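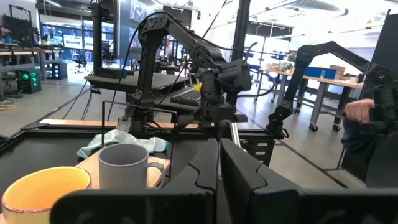 Page 20

Omero Bench Ropewalk, long bed
Manufacturer: Trornine
Supplied by: Fortin Model Shipwrights' Stores

The Omero is a hand- or motor-driven ropewalk for laying up scale rope from fine thread. It is intended for the standing and running rigging of period ship models, from small coasters to large men-of-war. Both left-handed and right-handed rope can be laid without changing any parts.

Commercial rigging line is usually a single twisted or braided cord. It is adequate for light running rigging, but in shrouds, stays and anchor cable the lack of visible strands is noticeable even at small scales. Rope laid on a ropewalk has the same construction as the full-size article and hangs in the same way. It can also be made to the exact diameter called for on the plan.

Construction

The bed is an anodised aluminium channel in two sections, joined by a dowelled plate. The headstock is fixed at one end and carries the strand hooks, which are driven together from a central gear. The tailstock carries a single hook on a free-running bearing and is mounted on a wheeled carriage, so that it can travel towards the headstock as the thread takes up. Gears are brass on steel spindles. Hooks are steel wire and can be replaced individually.

Tension is set by a weight hung over the pulley at the end of the bed. A cup is provided for this purpose and can be filled with lead shot (not supplied). Too little weight gives a loose, uneven lay. Too much will stop the carriage or break the thread. The correct figure depends on the material and is best found by trial; keep a note of it for each size of rope, together with the number of threads per strand.

The top is a grooved cone of turned acetal. It sits between the strands ahead of the point where they close and is drawn along the bed on its own slide. Tops for three-strand and four-strand rope are included. The four-strand top is bored through the centre for a heart thread, as required for shroud-laid rope.

Drive

The hand crank is fitted as standard and is the better choice for very fine line. A spigot on the main spindle accepts the chuck of a cordless screwdriver or a variable-speed drill. Input speed must not exceed 2,000 rpm. Most of our customers run well below this, and the carriage is easier to control at low speed.

Specification

Finished rope length: up to 90 cm with both bed sections fitted
Strands: three or four
Direction of lay: right-hand or left-hand
Bed: anodised aluminium, two sections
Gears: brass
Hooks: steel wire, replaceable
Maximum input speed: 2,000 rpm
Drive: hand crank, or powered drive by others
Guarantee: 2 years, parts only

Contents

Bed sections with joining plate and screws
Headstock with crank
Tailstock and carriage
Tops, three-strand and four-strand
Weight cup, cord and pulley
Bench clamps
Spare hooks
Hexagon key
Printed instructions

Choice of thread

Long-staple cotton, linen and polyester can all be laid successfully. Polyester is consistent in diameter and free from fuzz, but it is springy and the finished rope must be fixed under tension. Linen has the best appearance for hemp. It does vary along its length, and thick places should be cut out before warping the machine. Cotton is cheap and useful for practice. Avoid anything sold as invisible or elastic thread.

Haltcombe rigging thread has been found suitable in all weights and is stocked in natural, tan and dark brown. It is supplied on 20 m cards. Dyeing is best carried out on the thread before laying, as dye does not always penetrate closed strands and pale spots may show when the rope is bent around a deadeye.

Notes on use

Clamp both ends of the bed to a level surface. If the bed slopes, the carriage will run unevenly and the angle of the lay will change along the rope.

Cut all threads from the same reel and tie them on at equal tension. Wind the strands in the same direction as the twist of the thread until the carriage begins to move, then bring the top up to the tailstock hook and continue. The tailstock hook will start to turn and the rope will close behind the top. Draw the top towards the headstock at a steady rate. When it reaches the hooks, stop, take a whipping at each end and only then cut the rope free.

For cable-laid rope, make three lengths of ordinary right-handed rope and lay them up again to the left. Some length is lost at each stage, and this should be allowed for when planning an anchor cable.

A small amount of light oil should be put on the spindles from time to time. Keep it off the hooks and the top, where it will stain the thread.

Stock and ordering

The long bed version is in stock. The short bed version has been discontinued by Trornine, although hooks, gears and tops are common to both and remain available. A further delivery of replacement headstocks is due in December.

Orders are packed on Wednesday and sent by tracked post. The bed sections travel in a separate tube and may arrive on a different day from the main carton – please wait for both before reporting a shortage.

Technical questions on the machine should be addressed to Ilir Todorova. For thread, sample cards and trade accounts, please contact Carmela Herrero.

Related items: Haltcombe rigging thread, natural; Omero serving machine; spare hooks (pack); beeswax, refined block; lead shot, fine.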